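We use cookies to improve your experience on this site. By continuing to browse, you accept our cookie policy. Accept | Manage settings

Wooden Letter Blocks and a Small Whiteboard: Notes on a Spelling Table

The purpose of this post is to record how the spelling table is currently arranged and to answer several inquiries received through the contact page. Readers of the earlier post on the Mameo puzzle mats will recognize the general approach. A word is written, the letters are found, and the word is built.

The blocks are plain wooden cubes with large printed letters. They were obtained secondhand from Uliana Ostapchuk, whose children had outgrown them, and they show the wear one would expect. I do not intend to sand or repaint them. 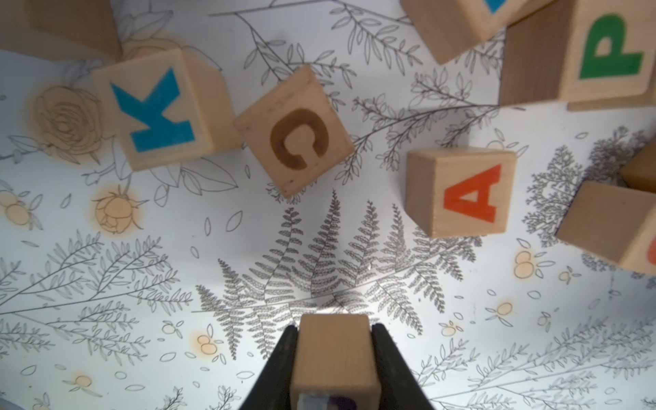

Should the letters be sorted before a word is attempted?

Sorting is best left until the end. Finding a letter among others is a substantial part of the exercise, and a beginner who is handed the blocks in order has little left to do except line them up.

Blocks should be placed on the table with some of them turned sideways or upside down. A child who knows a P only when it stands upright does not yet know it well. Wondimu Abdella, who reviewed a draft of this post, prefers to begin with every letter upright and to introduce turned letters in April, once the school year is well advanced. Both methods are reasonable.

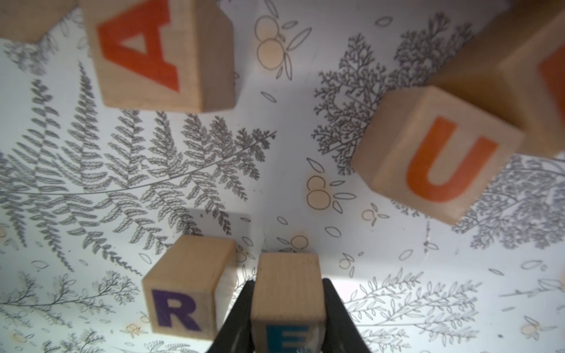

Reading time: 2 minutes

Color requires a word of caution. Each letter is printed in a single strong color, and young readers will sometimes remember the color and overlook the shape. Where two letters are both close to orange, such as the A and the U, this becomes apparent quickly. The name of the color should therefore be avoided when asking for a block.

The target word is written on a whiteboard, in capitals, to match the blocks. Short words are preferred at first. RED is suitable, although writing it in blue marker does invite discussion.

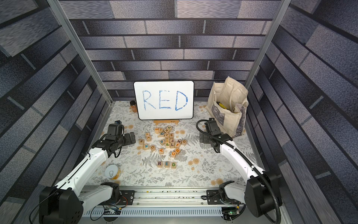 The board should stand at the back, where it can be consulted without being moved. Longer words may follow when the short ones are built without hesitation – I would allow 2 weeks before making the change.

Inquiries concerning storage will be addressed in a separate post, together with a comparison of the Fondby and Teltholm boxes.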